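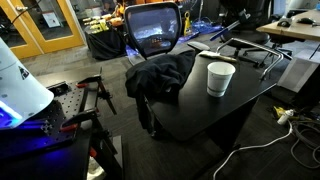

Kasby teaching cell, Fistthorpe workshop – pre-session check, July. Completed before the remote-control demonstrations of the Waaka arm, which Cakiteo say can be taught a task by anyone after 30 minutes' practice. I have marked what I found and ignored the brochure. The two red-handled clamps on the breadboard get their own line, and so does the paper cup on the black desk, as drinks are meant to stay outside the cell. Same for the jacket draped over the chair seat. Coats go on the hooks.

1. Clamps tight on breadboard edge
Pass. Checked by hand. Recheck after every 5 demonstrations, whatever the supplier's sheet says about once a day.

2. Desk clear of drinks and loose tools
Fail. Cup, and a wooden-handled tool towards the back. Remove both.

3. Chair and clothing clear of operator's position
Fail. Jacket to be moved before power on.

4. Floor and cables
Fail. White and grey cables tangled on the carpet, with a hand tool and a small bottle near them. Tie back and clear. Last month's sheet had this down as "tidy", so I would like to know who looked.

5. Stop button, operator side
Pass. Tested 2 times.

6. Arm holds position when the remote link drops
Pass, with doubts. It held, but with nothing in the gripper. Repeat with the part loaded.

7. Hand-guiding force limit
Not tested. The form asks for a tick and gives no value to test against. I won't tick it.

8. Demonstration log
354 recordings listed, all marked "good". I find that hard to believe – failed attempts must be logged as failed, or the arm will be taught them too.

Result: not released for use. Items 2, 3 and 4 to be put right today, 6 and 7 before any hand guiding. Remote control only until then.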